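Flallstead play kitchen: table check
Version 2 of the form, with comments

Checked by: Soledad Barrera
Second reader: Kanyarat Nuchit
Date of check: Jul 18, 2022
Sheet no.: 429

How to read this sheet

Each point is marked Pass, Pass with comment, Query or Fail. The form used to have a fifth mark, "Satisfactory in use", which I have stopped using. I never found two people who agreed on what it meant, and last year it was put against a stool with three good legs.

A Query means I don't believe the answer I was given, or wasn't given one. It stays open until there is something on paper. The comments are mine unless they carry the initials KN.

Part A. Table and surroundings

A1. Table stands level and does not rock when leaned on.
Pass. Leaned on all four corners. The June sheet also says Pass, with no note of anybody leaning on anything.

A2. Surface free of splinters, raised edges and sticky patches.
Pass with comment. Small dark crumbs don't show on a black top, so go over it with a palm as well as by eye.

A3. Cables near the table kept clear of the play pieces.
Fail. Some of the cabling lies across the table by the far pieces, close to the toy kettle. I am told it "normally stays back". Normally is not a fixing.
KN: Agree with the Fail. Clips, please. Tape won't hold.

A4. Pieces placed so that none overhangs the near edge.
Pass.

A5. Pieces spaced so that one can be lifted without knocking the next.
Query. The setting-out note allows "a comfortable gap". Comfortable for whom? I would like a hand's width and I would like it written down. The pieces are bunched together in the middle and there is plenty of bare table to spread them over.

Part B. Set as laid out

Knife block; bowl and cup stand; whole table.
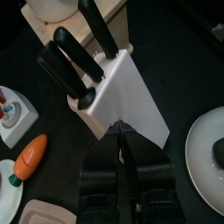
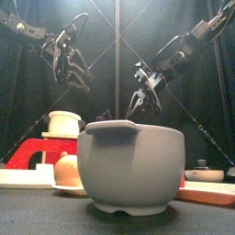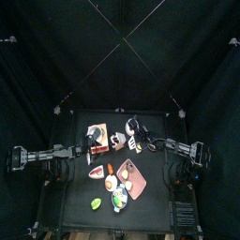
Part C. Piece by piece

C1. Knife block. Stable, no sharp parts, handles a sensible size for the age range.
Query. The block is white with black handles, and it looks a good deal more like a kitchen one than the rest of the set does. The Fostar sheet calls the knives "blunt and child-friendly". I drew each one and ran it along a strip of newspaper and the paper didn't cut, so I accept blunt. Child-friendly I can't test. My worry is what a four-year-old learns to do with a knife block, and the form has no box for that.
KN: Not a fault in the piece. Suggest we leave it on the table for supervised sessions only.
I will go along with that if someone can tell me which sessions are the unsupervised ones.

C2. Grey bowl. No chips, no cracks, weight suitable.
Query. It is a big, heavy-looking thing next to toy fruit, and it goes on the list as "mixing bowl, toy". I don't accept the word toy on the strength of a list. The small notches along the lower edge of the foot ring should be felt all the way round with a fingertip each time. I found nothing rough. If it is dropped, take it out of use even if it looks whole.
The tab on the rim will be used as a handle whatever we say. Try it with the bowl full of play food before anyone else does.

C3. Red stand with cup platform. Does not tip, cup sits flat.
Pass with comment. Pushed from the front and from both sides. It will go over if pushed hard at the top, as would most things. The cup is only resting up there and should be expected on the floor at some point. Look at the thin dowel under the platform for cracks, particularly at the foot. A thin stick is the first thing to go, and the sheet from Subramaniam says nothing about spares.

C4. Play fruit. Too large to swallow, no loose parts.
Pass with comment. The peach (or apricot, opinions differ and it makes no difference to the check) has a small nub on top. Pull it. Then pull it again as if you were two and had been told not to. It stayed on. The smaller food pieces all went through the size gauge one at a time, which is slow, and I have no faith in doing it by eye.

C5. Plates, trays and the beige dish. Clean, flat, edges smooth.
Pass. The salmon-orange tray slides if bumped. Not a hazard in itself, only a nuisance to whatever is standing on it.

C6. Cooker box and pot. Corners, front strip, anything that could trap a finger.
Query. Corners are fine. Press the red strip on the front along its full length to make sure it is holding. Zilletti says the finish is good for "2,000 wipes". I would like to meet whoever did the wiping. Until then, look at the paint.
KN: Supplier letter asked for again. No reply to the first.

C7. Toaster. Slots too narrow to trap a small finger, or wide enough to free one.
Pass. The wording of this point is poor but the test is right. Mine is not a small finger, so I used the wooden gauge.

C8. Kettle. Handle firm, spout (if any) smooth.
Pass with comment. Nothing wrong with the kettle. See A3 for what it is standing next to.

C9. Spatula and other long pieces. No splits, ends rounded.
Pass. Bend gently and look for white stress marks on any black plastic.

Part D. Paperwork

D1. Cleaning record up to date.
Fail. The record is filled in, in one pen, in one hand, at one slant, for the whole of June. I have no doubt some cleaning took place. I doubt it was written down on the day.

D2. Supplier sheets held for every piece.
Fail. Fostar and Subramaniam held. Zilletti missing. No sheet at all for the grey bowl.

D3. Spending on replacements recorded.
Pass. £62 to date, receipts attached.

Actions

1. Clip the cables back from the play pieces. Before next use.
2. Find out where the bowl came from, or take it off the toy list.
3. Write the hand's-width gap into the setting-out note.
4. Chase Zilletti in writing and keep a copy this time.
5. New cleaning record, initialled each day by the person holding the cloth.

Points A3, D1 and D2 to be checked again by someone other than me. Open queries carry over to the next sheet as they stand.

Signed: S. Barrera
Read and agreed, apart from the remark about the stool: K. Nuchit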